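Monday, October 25, 2021

Kiln log first, then the rest. Glaze firing came out at 8:40 this morning with the shelf at 62 °C, which is a little early to unload but the load was small. Cone 6 down flat, cone 7 just starting to bend. That is hotter than planned for the third firing in a row. The controller says it shut off where it was told to, so either the thermocouple is drifting or the hold is too long. I have cut the hold from 15 minutes to 10 and changed nothing else. If I swap the thermocouple in the same week I will not know which one fixed it.

Results by glaze. The Skidby white is good on the flat plates and crawled on the two bowls, in the corner where the foot meets the wall, same as last time. Application there is too thick. The Usar clay under it has a coarse grog and drinks the first dip fast, so the second dip sits on top and shrinks as it dries. Next batch: one dip, four seconds, thinned to a specific gravity of 1.42. The iron red is brown. It was brown in August as well and I have stopped expecting anything from it below 1,220 °C.

Crazing test on the clear. Boil, ice water, ink, twelve cycles. Tiles 1 to 3 fine, tile 4 crazed on cycle nine along one edge. Tile 4 has the least silica, so the order makes sense. I am going with the tile 2 recipe and mixing a 2,000 gram dry batch on the weekend. I need more frit before then. Cârstea still has it in the small bags only, and the price per kilo in small bags is silly, but the big sack is listed as back in December and I will be out by Halloween.
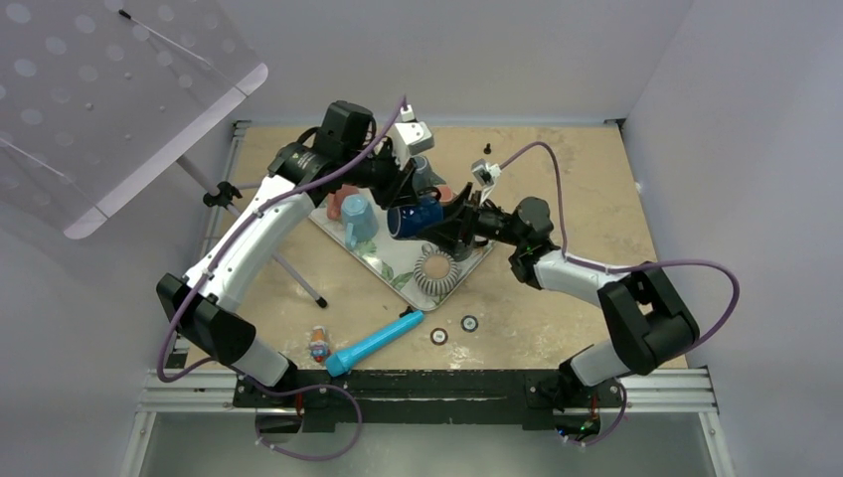
Handles took up most of the afternoon. I have been pulling them too thin at the lower join and they look fine when wet and mean when fired. A handle has to carry the weight of a full mug off to one side, and the lower join does more of that work than the upper one. The clearest view of the problem is with the thing lying over, like the dark navy mug held on its side in that black gripper, where the axis is level and the body is simply a short cylinder to be gripped. I drew my own mug that way, on its side, and put the handle profile on after. The lower join wants to be 4 mm thicker than I have been making it. The upper join can stay as it is. Made six with the new profile, wrapped the joins in plastic, left the bodies open. Will check tomorrow evening and turn them over if the rims have firmed up.

Weights for the record: 420 grams thrown, 65 for the handle, up from 50. The mug will be heavier than I like. I could take it out of the wall but the wall on these is already at the point where the rim warps if I look away.

Reclaim bucket is full again. Drained the top water and spread half of it on the plaster bat. The other half can wait. The plaster is slow in this weather, the garage was at 9 °C when I went out and 11 °C when I gave up. Small heater on low overnight, away from the wet ware.

Paid the Ukness invoice, 134 even with delivery. They sent the wrong sieve, 100 mesh in place of 80. I kept it. It will do for the white, which has specks anyway, and the return postage is most of what the sieve cost.

Electric meter at start of firing 48,311, at end 48,349. So 38 units for a half-full kiln – two more than the September load, same schedule. That fits with the overfiring. It also fits with tired elements, and I measured those in spring and wrote the figures down somewhere that is not this book.

To do: order cones (6 and 7, small). Wax is nearly gone. Grind the feet on the two crawled bowls and refire them with a dab of white in the bare patches, low shelf.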